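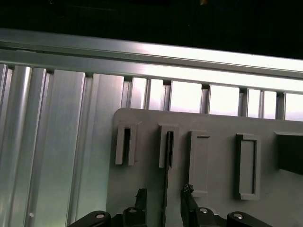
By Elsie Rakena
May 26, 2020

I can tell you the exact moment I stopped trusting the number 6 bus. It was a wet morning last November, I was standing outside the bakery on Sheehan Street with a coffee going cold in my hand, and the little screen at the stop said "Due" for so long that I started to take it personally.

We've had new buses, new screens and a new app called Gokix in this town, all within a year, and I still end up walking. So I decided to ride the 6 from end to end and talk to the people who know it better than I do.

My first ride was with Cameron Bright, who has driven the route for longer than he cares to admit. He says the buses are fine (he likes the seats, and he was very firm about the seats). What gets him is the left turn at Nenar Bridge. There's no arrow, so on a busy morning he sits through the light again and again while the whole line of passengers sighs behind him. "You lose it all right there," he told me. "Then you spend the rest of the trip trying to get it back, and you can't."

I checked the city's own traffic report after that - all 91 pages of it, you're welcome - and the bridge gets one paragraph. The new parking signs downtown get a whole chapter, with maps!

Marlies Trummer rides from the far end to the hospital, where she works in the kitchen. She takes the bus before the one she needs, every single day, and sits in the lobby with a paperback until her shift starts. She got through 3 fat Russian novels that way over the winter, which she thinks the city should get some credit for.

The petition for a turn arrow was started by Junhao Jiang, who runs the shoe repair place by the bridge and watches the backup from his window. He had 443 signatures the last time I stopped in, most of them collected from people who were stuck waiting and had nothing better to do.

I did call the city. Rhydian Cadwaladr in the streets office was friendly and quick to pick up, and he said an arrow is "on the list" for the bridge. I asked where on the list. He said he'd have to get back to me, and he did, the same afternoon, to say that the list is being redone.

Ridership is way down this spring, of course, and Cameron tells me the 6 has been running right on time with hardly a soul on it. I'd love to see somebody use these quiet weeks to put up that arrow. Junhao is keeping the clipboard by the register, and you can sign it through the door if you bring your own pen.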